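Two-arm cell for bin emptying: what should we budget beyond the arms?
Posted by Rahel Grabner in Small Shop Automation

We make shelving hardware in Birnton and want perforated brackets lifted out of plastic bins and laid on a table. The reseller, Tanguy, quoted two arms with fingered grippers and says the rest is "minor". I don't believe in minor. What did you end up paying for that wasn't on the quote? I have to hand in a number in July.

OstholmPete
Get the grippers on a separate line. Ours came bundled and it took me 5 emails to find out what a spare set of finger pads costs. Ask too whether the pads are a stock item. I'd also want to see them pick your own brackets, nested the way they come to you, before signing anything. Demo parts always behave. We sent Stustlow a full bin of ours and they cleared 70 out of 100 parts without help, then called it a success. Depends who has to pick up the other 30.

m_dray
just buy a bigger table lol. we did

Tillie K.
I would question the fingers altogether. For flat metal with holes in it, a magnet (if it's steel) or a plain two-jaw gripper may do the job for a lot less, and there is less to wear out. Fingers make sense if you change parts often - do you?

On the extras, plan for cable management, a proper stand for each arm, a stop button within reach, and somebody's hours. We logged 172 hours of setup in our first year and none of it was in the quote. The bin matters too. High walls eat up your approach angles, so try a shallow one before you pay for a longer arm.

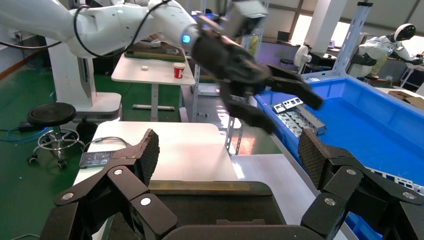
Perforated metal parts in a blue bin, with a fingered gripper open beside it.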